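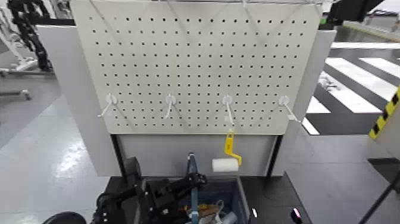

Litley Shared Workshop
Minutes of the general meeting, Saturday, October 10, 2026

Meeting opened at 2 pm in the front room. Minutes of the last meeting were taken as read.

1. Pegboard and small painting tools

The meeting looked at the pegboard on the bench. It was agreed that small rollers will hang on a hook by the handle, with the cover left on, and not go back in the bin. Rollers must be washed out before they are hung up. Larger tools stay where they are until the Biltach shelving has been sorted out.

Labels were discussed. One member wanted the name of each tool under its hook. Another thought colours would do. Left open.
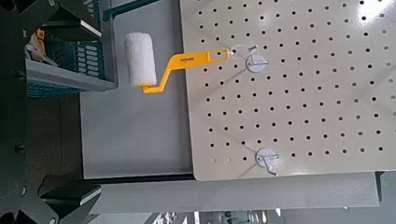
Tiêu asked whether the handle could go over the hook by its slot every time, as rollers hung any other way get knocked down when someone reaches past. Agreed. Tiêu also asked that spare covers be kept in a closed tin, away from the sanding bench. Agreed.

2. Hooks

Flomine has quoted for 20 more hooks with the round white base. The quote is good until December. Moved and seconded that we buy them. Carried, 7 in favour, 2 against. Those against wanted to see how the first lot holds up under heavier tools -- the caulking guns in particular.

3. The tool bin

There was a long discussion about what belongs in the bin. The bin is for tools in use that day. Anything with a place on the board goes back on the board at closing. Tools with red handles are on loan from the Litley hall and have to be kept together. The open bin stays for now, as a lid would only be in the way on the bench.

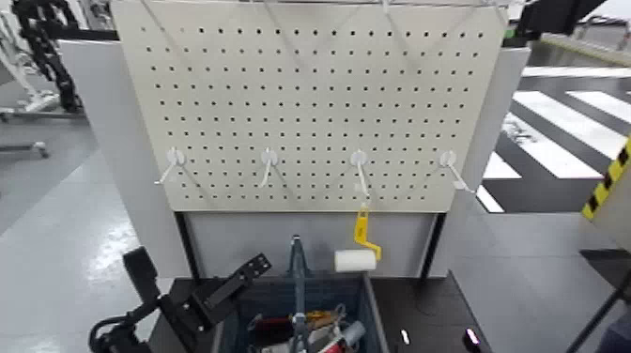 Minute Book, page 1663

4. Paint storage

Half-used tins are to be dated on the lid with a marker. Undated tins will go to the depot with the next load. Grey undercoat is getting low and will be added to the shopping list.

5. Other business

The tap in the wash-up area drips again. A new washer will be fitted before the next session.

The next meeting will be in December, date to be put on the door. Meeting closed.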